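June 22, 2019
Notebook, Budow bench – table clearing, house rules rev. 5

Spent the morning going over the house rules against what we do at the table. The sheet from Mondside is still the one taped up by the door and it dates from December. Several points in it no longer match how we run. Notes below so I can redo the sheet next week.

Start pose. Old rule says arms parked, grippers closed. We've been starting with grippers open for months and the replay script expects it. New rule: both grippers open, arms at the near edge of the table, cables clear of the fingers. If a cable sits across a finger path, stop and re-dress it before arming. Re-dressing with the motors live is not allowed, and I've done it twice myself this month, so it goes in capitals.

Speed. Anyone with a hand over the table means arms disabled at the switch, not paused in software. Pause holds torque. The cap while the operator is seated stays at 249 mm/s for both arms. The Navaratnam people asked for more on the long reach over to the rack. I said no until we have redone the stopping distance test with a dish in the fingers.

Food items. Real food is fine, but it goes in the bin at the end of the day and does not get saved in the fridge. Loose grains are the worst of it. They travel, and they get into the finger joints.
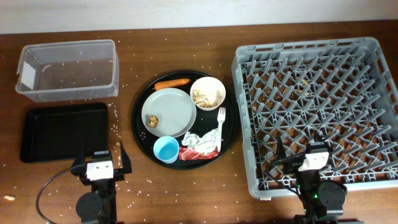 Wipe-down between runs. The old sheet says "clean the table" and everyone reads that differently. Proposed wording: crumbs that belong to the layout stay, anything near the arm bases gets brushed away, and the joints get a dry brush every 8 runs. No wet cloth on the grippers. Wet cloth on the table only with power off at the strip.

Tape on the grippers. Replace it when the edge lifts, and write the change in the log. A lifted edge catches on thin things like forks and wrappers and then the run is no good anyway.

Dish rack. It moves when the right arm leans on it. I checked the log and we have 522 runs on file, and in a fair number the note just says "rack shifted." That needs a proper code. Suggest R1 for shifted but run completed, R2 for shifted and stopped by hand. Estix has a clamp we could borrow, but I'd want to be sure a finger can't wedge between clamp and rack wall – ask before ordering anything.

Stop button. One per operator, within reach of the seated position, tested at the start of each session and initialed. Two sessions this month have no initials. Those stay in the log but marked.

Open:
– stopping distance test, loaded, both arms
– add R1/R2 to the log form
– take down the December sheet once the new one is signed
– new dry brush, the old one sheds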